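Kitchen notebook, Orkmont
Sat 14 November

Split pea soup, fourth batch. Still after a base that holds overnight without setting like putty. The last one had good flavor hot, but by morning the spoon stood up in it, and thinning it with water made it taste of water.

Changed two things this time: salt goes in later, and the onions cook longer before anything wet goes near them. Same peas as before, from the Kamata sack.

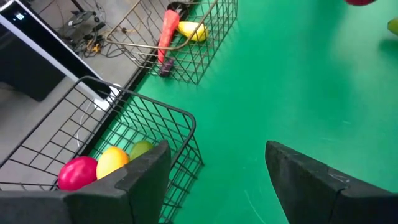
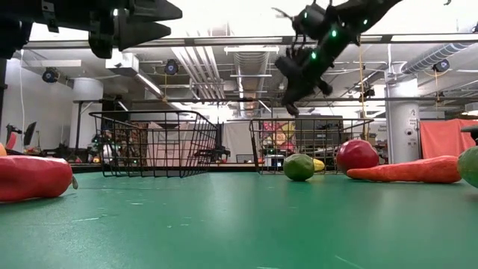
Kaisu Hakala read through the notes from batch three and thinks I am blaming the wrong thing. Her view is that the peas were fine and the potato did it. Potato starch on top of pea starch, both cooked to nothing, then chilled: of course it sets. She would drop the potato completely and get the body from the peas alone, and she'd stop blending the whole pot. Blend a third, stir it back, leave the rest as it falls.

Fair point. I had already cut the potato for this batch when I read it, so half went in one pot and the other pot got none. Not the cleanest test, as the salt timing also changed, but both pots got the same salt at the same time, so the two can be compared with each other if not with batch three.

Per pot:
Yellow split peas, 400 g, rinsed until the water was only a little cloudy
Onion, 200 g after peeling, small dice
Carrot, one large
Celery, two sticks, the leafy tops kept back
Oil, enough to cover the bottom
Bay, one leaf
Thyme, dried, a pinch
Water, see below
Pot A only: potato, one medium, small dice

No soak. We tried soaking for batch two and it saved very little time, and the skins that floated off were a nuisance.

Onions on low heat with the lid on for the first ten minutes, then lid off. 16 minutes in they were soft and just starting to color at the edges. Kept going until they were golden all over. They stuck a bit in pot B, which sits on the stronger burner. A splash of water loosened it and nothing burned.

Carrot and celery in next, five minutes, then peas, bay, thyme. Stirred the peas around in the oil before adding water. I don't know that this does anything. Batch one was done that way and was the best of the first three, so I've gone back to it.

Water: started at 900 ml in each pot and topped up as needed. Pot B took one more cup over the cook. Pot A took almost two. I had expected this the other way around given the burners. Would say the potato drank it, but a single medium potato shouldn't account for that much. The lid on pot A doesn't sit flat, more likely that.

Skimmed the foam twice. After that it mostly stopped.

Salt went in once the peas could be crushed against the side with a spoon. In batch three I salted at the start and wrote down that the peas were slow to soften. This time they were quicker in both pots. Could be the salt, could be that the sack is a fresh one. Need to buy from the same sack again before I believe it.

Blending. Followed Kaisu for both pots: a third out, blended with the Prarneo stick, stirred back. The Prarneo gets hot in the hand after a minute or so, work in short bursts. Pot A came out smoother and paler. Pot B has more grain to it and you notice whole peas here and there, mostly with the shape gone but the skin holding.

Taste, hot:
A is milder, rounder, a bit dull. Wants acid.
B tastes more of peas and more of the onion. Slight bitterness at the end, I think from the bit that stuck.
Both needed pepper. Both needed less thyme than I gave them.

Tried vinegar in a cup of each. Cider vinegar was good in A and too sharp in B. Lemon was better in B. Half a teaspoon to a cup is too much either way, go drop by drop.

Ham question again. Everyone who eats the soup asks where the ham is. We are keeping this base without meat so it can go to either counter, and ham can be added at the bowl. Smoked paprika got some of the way there in batch two but turned the color muddy. Tried a little of the Ako smoked salt in a cup of B and that was the best version of the day. Used in place of ordinary salt, the whole pot would be too smoky, so maybe one part to three of plain.

Celery tops: chopped and stirred in off the heat. Keep doing this.

Cooling. Both pots poured into the shallow steel pans to bring the heat down faster, then covered and into the walk-in on the second shelf. Labels on the lids, not the pans, so don't swap the lids.

For tomorrow's check:
Spoon test first, straight from the cold. Does it slump or hold?
Then warm a ladle of each with nothing added and see how far it loosens by itself. Batch three looked hopeless cold and came back further than I thought once it was hot, but not far enough.
Then thin with a weak vegetable stock, weighed, so we have a figure to put on the card for the counter.

Kaisu also asked whether we need it to keep overnight at all, or if it could be made early each day. It could, but the stove is full of stocks until mid-morning and something would have to move. I'd like to see the cold check first. She wants a cup of each left for her, unthinned, no vinegar.

Other things:
Pot A lid needs replacing or bending back.
Low on bay.
The card from May still lists green peas. Green ones took longer and tasted flatter, cross them off.
Freeze one container of B before anyone finishes it, want to know if the carrot goes spongy.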